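## 4. Coût complet par étudiant et structure des aides

### 4.1 Périmètre des dépenses

Le calcul du coût complet d'une année de licence suppose de fixer d'abord ce qui entre dans la dépense. Nous avons retenu les charges de personnel enseignant, les charges de personnel administratif, l'entretien des bâtiments, les bibliothèques et la part des équipements amortie sur l'exercice. La recherche est exclue chaque fois que la comptabilité de l'établissement permet de l'isoler. Quand elle ne le permet pas, nous appliquons la clé de répartition proposée par Haslinger, qui impute les salaires selon les heures de service déclarées.

Le panel comprend 11 établissements, désignés par leur rang dans l'annexe B. Deux d'entre eux, le collège universitaire de Haltano et l'institut Schnyder, sont nommés dans le texte parce que leurs comptes sont publiés sous une forme assez détaillée pour être discutés ligne à ligne. Les autres ont transmis leurs données sous réserve d'anonymat. Les comptes utilisés sont ceux de l'exercice clos en juillet, dans leur version consolidée au 15 septembre 2019. Les corrections passées après cette date n'ont pas été reprises.

Une difficulté connue tient aux services partagés. À Haltano, la restauration et le logement relèvent d'une entité distincte, la régie Flulamby, dont le déficit est comblé chaque année par une dotation de l'établissement. Cette dotation apparaît en charges exceptionnelles alors qu'elle est versée tous les ans. Nous l'avons reclassée en charge courante, ce qui augmente le coût par étudiant et réduit l'écart apparent avec Schnyder, où les mêmes services sont tenus en interne.

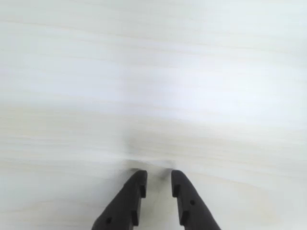
Les petites fournitures et le mobilier posent un problème de nature différente, car leur durée d'amortissement varie d'un établissement à l'autre sans que l'usage réel l'explique. Certains passent les tables et les chaises en charge dès la première année, d'autres les inscrivent à l'actif pour une période longue. Un plateau de table en bois clair, blanchâtre, au veinage légèrement ondulé comme celui de la figure 3, peut ainsi figurer dans les comptes d'une faculté et avoir disparu de ceux de la faculté voisine. Nous avons ramené tous les biens de cette catégorie à un amortissement linéaire sur six ans. L'effet sur le total est faible, mais il modifie l'ordre de deux établissements dans le classement par coût, et nous le signalons pour cette raison.

*Figure 3 – Plateau de table en bois clair.*

### 4.2 Droits acquittés et droits affichés

Le montant affiché des droits d'inscription donne une idée médiocre de ce que paient les familles. Dans le panel, une partie des étudiants est exonérée en totalité, une autre bénéficie d'une remise sur critères sociaux, et une troisième règle le tarif plein tout en recevant une bourse versée par une collectivité. Les trois situations sont enregistrées différemment. L'exonération est une recette non perçue et ne laisse souvent aucune trace comptable. La remise figure tantôt en moins des produits, tantôt en charge. La bourse extérieure n'apparaît nulle part dans les comptes de l'établissement.

Nous définissons donc les droits nets comme la somme effectivement restée à la charge de l'étudiant ou de sa famille, après déduction de toutes les aides non remboursables, quelle qu'en soit l'origine. Les prêts ne sont pas déduits, même lorsqu'ils sont accordés à taux nul. Ce choix est discutable. Un prêt sans intérêt comporte une subvention implicite, et l'étude menée sur le dispositif de Skavulthorpe en tient compte au moyen d'un taux d'actualisation. Nous avons préféré ne pas introduire de taux dans cette section et renvoyons à l'analyse de sensibilité.

Avec cette définition, l'ordre des établissements change sensiblement. Schnyder, qui affiche les droits les plus élevés du panel, passe derrière plusieurs établissements moins chers en apparence. Haltano garde sa place. La dispersion interne est plus forte que la dispersion entre établissements – un résultat déjà observé par Emil Haslinger sur des données plus anciennes, et que nous retrouvons sans avoir cherché à reproduire sa méthode. 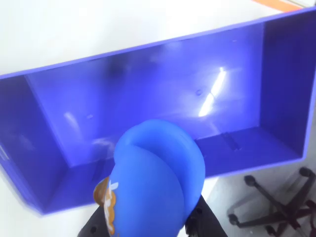
Qui supporterait le coût d'une suppression complète des droits ? À effectif constant, le budget public, pour un montant égal aux droits nets perçus, auquel s'ajoutent les bourses extérieures si les collectivités qui les versent choisissent de s'en retirer.

Ce second terme est rarement chiffré. Une collectivité qui finance une bourse destinée à couvrir des droits n'a plus de motif évident de la maintenir une fois ces droits supprimés. Elle peut la convertir en aide au logement ou au transport, ou réaffecter la somme à un autre poste. Les réponses recueillies ne permettent pas de trancher. Nous retenons deux hypothèses extrêmes, maintien intégral et retrait intégral, et présentons les résultats sous forme d'intervalle dans le tableau 5.

### 4.3 Effets sur les effectifs

L'hypothèse d'effectif constant est commode et peu vraisemblable. Une baisse du prix attire des inscriptions nouvelles et en déplace d'autres, d'un établissement privé vers un établissement public ou d'un cycle court vers un cycle long. Le coût d'une inscription supplémentaire dépend ensuite de la capacité disponible. Tant que des places restent libres dans les cours existants, il est limité aux frais de dossier et d'examen. Au-delà, il faut ouvrir un groupe, et la dépense augmente par paliers.

Nous avons simulé ces paliers en fixant la taille maximale d'un groupe de travaux dirigés aux valeurs réglementaires propres à chaque établissement. Les cours magistraux sont traités à part, avec un seuil de 100 places au-dessous duquel aucun dédoublement n'est envisagé. La simulation ne comprend ni construction ni location de locaux, de sorte que les montants obtenus pour les fortes hausses d'effectif doivent être lus comme des minimums.

Reste la question du taux d'abandon. Si les nouveaux inscrits quittent leur formation plus souvent que les autres, le coût par diplômé progresse plus vite que le coût par inscrit. Les données du panel ne suivent pas les étudiants qui changent d'établissement, et nous ne pouvons pas distinguer un abandon d'un transfert. Les estimations par diplômé sont donc reportées en annexe C, avec leurs réserves, et ne sont pas utilisées dans la section suivante.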